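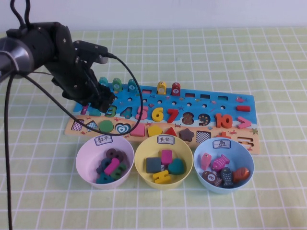
The arm over the sorting board, three bowls waiting in front.

Jul 29, 2019

So, the budget post. A few of you asked what I'm planning to buy next, and I've been putting it off because it meant opening the spreadsheet and looking at January again. January was when I bought the Haugland power supply, two of them, and then found out the arm only wanted one. It's still in the box if anyone needs it!

Let's start with cables, because wow. Look at the long black one coming off the top of the gripper and looping right over the 4 and the 5 before it heads back toward the pink bowl. I had cable management down as a "later" item and I've now moved it to the top of the list. Ivan Demchenko sent me a link to a clip-on guide kit from Lerach (thanks Ivan) for 80 dollars with shipping, and that's more than the board and all the bowls put together, but I'm buying it anyway. I priced up zip ties and Velcro too and I just know I'd be redoing them every weekend.

Next is fingers. The number pieces are chunky and I think the stock ones are fine for those, but the fish are a different story, and so are the flat shapes in the yellow bowl. Filura sells a softer set and they want 284 for it. Ouch. Pylyp Vasylenko says to print my own first and see how far I get – he's probably right, he usually is about money – so I've put down a spool of flexible filament and left the Filura set in the "maybe" column in gray text where I can still see it.

The cheap stuff is done. Bowls, paper labels, tape, the grid tablecloth. I love that tablecloth, by the way. I wanted a printed calibration mat and couldn't bring myself to pay for one, and the white squares are good enough for me to put the board back more or less where it was. The labels are just handwritten (数字 for the numbers, 鱼 for the fish) and they cost me nothing but a pen.

Still undecided: a second board. If I wear out the pegs or lose a piece I'd like a spare, and Stidbridge has the same kind of thing at almost 9 dollars off right now. I keep putting it in the cart and taking it out again.

I've also set aside money for 5 spare connectors, which Pylyp thinks is too many. We'll see. If you've used the Lerach guides on a small arm, leave me a comment before I hit the order button, especially if the clips slide around on thin cable.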